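런우드, 미도장 소나무 판재 표면 함수율 측정 절차 개정
소형 부재 측정점 확대, 기록 양식 일원화 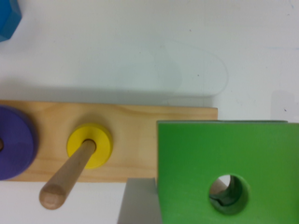 도장하지 않은 소나무 판재와 파란색 육각형 나무 블록.

목재 가공업체 런우드(Runwood)가 미도장 소나무 소형 부재의 함수율 측정 절차를 개정하고 6/2/25부터 전 공정에 적용한다고 밝혔다. 개정 절차는 교구, 선반재, 소가구 부품용으로 재단한 침엽수 판재를 대상으로 하며, 입고 검사와 재단 후 검사, 출하 전 검사의 세 단계에 같은 기준을 쓴다.

기존 절차에서는 판재 한 장당 중앙부 한 곳에서만 함수율을 측정했다. 개정 절차에서는 길이 방향 양 끝단에서 50mm 안쪽 지점과 중앙부를 합해 세 곳을 측정하고, 최댓값과 최솟값의 차이를 별도 항목으로 기록한다. 평균값이 기준 안에 들더라도 편차가 허용 범위를 넘으면 해당 판재는 재조습 대상으로 분류된다.

출하 기준 함수율의 상한은 11%로 정했다. 종전에는 용도별로 상한이 달라 같은 로트에서 나온 판재라도 교구용과 선반용의 판정이 엇갈리는 경우가 있었다. 런우드 품질관리 담당 세나 보아텡(Sena Boateng)은 "판정 기준이 둘이면 재고 이력도 둘로 갈라진다. 재단 이후에 용도가 바뀌는 부재가 적지 않아 상한을 하나로 맞췄다"고 설명했다.

이번 개정은 지난해 11월부터 진행한 내부 시험의 결과를 반영했다. 시험에는 판재 3120장이 쓰였으며, 이 가운데 154장이 중앙부 측정에서는 합격했으나 끝단 측정에서 상한을 초과했다. 초과 판재는 대부분 적재 더미의 바깥쪽에 놓여 있던 것으로 집계됐다. 목재는 횡단면을 통한 수분 이동이 측면보다 빠르므로, 보관 환경의 습도가 오르면 끝단 함수율이 중앙부보다 먼저 상승한다.

측정 방식은 핀형 전기저항식으로 통일한다. 비접촉식 고주파 측정기는 입고 단계의 예비 선별에만 사용하고, 판정 근거로는 인정하지 않는다. 핀은 나뭇결과 평행한 방향으로 삽입하며, 옹이와 송진 주머니, 갈라진 부위는 피한다. 측정 전에는 수종 보정값과 재료 온도를 입력해야 한다. 재료 온도를 입력하지 않은 기록은 무효로 처리되며 재측정 대상이 된다.

핀 자국이 제품 외관에 남는 문제에 대해서는 이면 측정을 원칙으로 했다. 양면이 모두 노출되는 부품은 같은 로트에서 채취한 시험편으로 대체할 수 있다. 시험편은 본 부재와 두께가 같아야 하고, 재단 이후 본 부재와 같은 장소에 보관한 것이어야 한다.

기록 양식도 바뀐다. 지금까지 입고 검사표와 출하 검사표로 나뉘어 있던 문서를 로트 단위의 단일 양식으로 합치고, 측정 위치와 측정기 번호, 보정값, 재료 온도, 측정자를 한 줄에 기재한다. 양식은 품질 기록 관리 프로그램 플렌더(Plender)에서 작성하며, 종이 기록은 전산 장애 시에만 허용된다. 장애가 복구되면 종이 기록을 다음 근무일까지 전산에 옮겨야 한다.

재조습 절차에는 적재 간격 규정이 추가됐다. 판재 사이에는 두께가 균일한 잔목을 끼우고, 잔목은 위아래 층에서 수직으로 같은 선상에 놓는다. 잔목 위치가 어긋나면 하중이 고르게 전달되지 않아 휨이 발생할 수 있다. 재조습을 마친 판재는 세 지점을 다시 측정하며, 두 번째 측정에서도 기준을 넘으면 출하용에서 제외하고 지그 제작 등 사내 용도로 돌린다.

착색 블록처럼 표면 처리를 거치는 소형 부품은 이번 개정의 직접 적용 대상이 아니다. 다만 착색 전 단계의 소재에는 같은 상한이 적용된다. 도막이 형성된 뒤에는 핀형 측정값의 신뢰도가 떨어지므로, 해당 부품은 착색 직전의 측정값을 최종값으로 기록한다.

런우드에 원판을 공급하는 트레보(Trevow) 제재소는 새 기준에 맞춰 출고 성적서 항목을 조정하기로 했다. 트레보 측 기술 담당 헤이즐 마르케티(Hazel Marchetti)는 "끝단 값을 성적서에 넣으려면 건조실에서 나온 뒤의 측정 순서를 바꿔야 한다. 건조 스케줄 자체는 유지한다"고 말했다. 조정된 성적서에는 건조실 번호와 반출 시각이 함께 표기된다.

운송 구간의 포장 기준은 이번 개정에서 빠졌다. 운송을 맡은 아부그리(Abugri)와 방습 포장재의 사양을 협의 중이며, 협의가 끝나면 부속 문서로 추가할 예정이다. 그때까지는 기존 포장 지침을 따르고, 입고 시 포장이 파손된 로트는 예비 선별 없이 바로 핀형 측정을 실시한다.

시행일 이전에 입고된 재고에는 경과 규정을 둔다. 이미 재단을 마친 재고는 출하 전 검사 한 차례만 새 기준으로 실시하고, 재단 전 재고는 재단 후 검사부터 적용한다. 이전 양식으로 작성된 기록은 변환하지 않고 원본 그대로 보존한다.

개정 절차서와 측정 위치 도면은 거래처용 자료실에서 내려받을 수 있다. 절차 관련 문의는 런우드 품질관리팀의 아이타나 우르키호(Aitana Urquijo)가 담당한다.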